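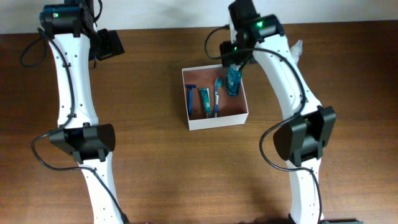 A small open box of toiletries on the big brown table

Welcome to the gallery for our toiletry box packing table! We put these little boxes together at the Pusel workroom in Buvville, and they go out to people who have just moved into a new place and haven't found the bathroom stuff yet. If you've ever stood in a strange shower with no soap, you know exactly who we're thinking of.

I love this table. It's real wood, and the grain runs mostly the long way, left to right, with darker patches toward both sides and a warm golden brown stretch lower down in the middle. Against the pale gray-white wall it makes everything you set on it look better than it did in the bag (even a travel-size shampoo!). We bought it secondhand through Cheung, and it took 3 of us and a lot of turning sideways to get it up the stairs.

The box itself is small on purpose. We tried a deeper one last December and things just sank to the bottom and stayed there, so we went back to the shallow kind from Bruteck and everybody was happier. With a small open box you can see what you've got, move it around, change your mind and start over before anything gets closed up. Packing one well is like a tiny puzzle, and I could do it all afternoon.

A few things we've learned along the way: tall items go in first and lie down if they don't fit standing up. Anything with a flip cap gets a strip of tape over it. Bars of soap slide into whatever gap is left at the end, and if there's still a gap after that, a folded washcloth fills it nicely. We stop at 2 big items per box or the lid bulges.

Our grand total as of 24th May is 2,467 boxes, with 90 of those packed in one very long, very cheerful day. I still can't get over that number! Next up is a batch with kids' toothbrushes, and I've already been told I'm getting too excited about the colors.

If you have unopened toiletries to pass along, bring them by the workroom. Small sizes are perfect, and full sizes are welcome too.

Contact Pusel, Buvville | © Pusel, all rights reserved | Back to top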